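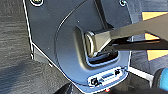
Car club to carry on in Serberg after council agrees new deal

6/11/22

Serberg's shared car scheme will keep running next year after the council agreed a new contract with Sateo, the company that has operated it from the start.

The old agreement was due to run out at the end of December, and members had been told in October that bookings could not be taken past Christmas until the matter was settled. Sateo says the booking calendar will open again this week and that anyone whose reservation was refused can now make it in the usual way.

Under the new deal the company will pay the council for its parking bays for the first time. The charge has been set at £600 a year for each bay in the town centre. Bays in the outer districts will stay free, which the council says is meant to encourage Sateo to put cars in places where buses are less frequent in the evening.

The scheme has 1,295 members, according to figures given to councillors before the vote. Most live within walking distance of the centre and use a car for short trips, usually on a Friday or at the weekend. Shopping, visits to relatives and runs to the tip were the commonest reasons given in a members' survey over the summer.

Councillors were split on the parking charge. Those in favour argued that the bays had a value to the town, particularly in the streets behind the market where residents pay for permits and often cannot find a space. Those against said the cost would be passed on to members and could make the scheme too dear for the households who get the most from it.

Sateo said hourly prices would not change before the spring. The monthly fee will stay as it is for existing members. New members will pay a slightly higher joining fee from January, and the company has said it will drop this for anyone who gives up a resident's parking permit when they join.

The biggest change on the ground will be in Borkowska Street, where the bays outside the old post office are to be moved round the corner to make room for a wider pavement. Work should begin once the Christmas market has packed up. While it goes on, the cars normally kept there will be parked at the swimming pool, and signs will be put up at both ends of the street. Members who have a regular booking from Borkowska Street will get a message before the move with the new pick-up point.

There will also be new bays next to the railway station, on the side facing the bicycle racks. Rail passengers have been asking for these for a long time. At present the nearest shared car to the station is a ten-minute walk away and uphill, and people arriving with luggage tend to take a taxi instead.

The council has also asked for better upkeep of the cars. Complaints about dirty interiors went up over the summer, and several members wrote in about child seats that had been left unfastened or put back in the wrong place. Sateo has agreed to clean each car every 2 weeks through the winter and to check seats, belts and doors at the same visit. Members can still report faults by phone or through the app, and a car with a reported safety fault must be taken off the road until it has been looked at.

Dogs will still be allowed if they travel in a carrier or on a blanket. Smoking in the cars remains banned, and the fine for it goes up to £100.

Not everything the council wanted made it into the contract. An earlier draft would have obliged the company to replace all its petrol cars with electric ones within the life of the agreement. Sateo said it could not promise that while there were so few public chargers in the town, and the final version says only that electric cars will be brought in as charging points become available. The first of these are planned for the car park behind the library, but no date has been set and the electricity supply there will have to be upgraded first.

A link with the neighbouring scheme in Vidine has been put off as well. The idea was that members in either town could collect a car in one and leave it in the other. Both councils say they are still interested. The difficulty is in the insurance, as the two schemes are covered by different policies and neither allows for a car to be left outside its home area overnight. Officers from Serberg and Vidine are to meet again in the new year.

For now, a car collected in Serberg has to be brought back to the same district by the end of the booking. Late returns are charged by the quarter hour, with a short period of grace if the driver lets the company know before the time is up.

Residents who want to comment on the new bays by the station can do so until the end of the month. Plans are on display in the town hall foyer during opening hours and copies can be asked for at the library desk. Comments should be made in writing, with a name and address, and can be handed in at either building. The Borkowska Street works went through a separate consultation last year and are not open for comment.

Membership forms are available from the Sateo office beside the bus station, which is closed on Sundays. Applicants need a full driving licence and proof of address.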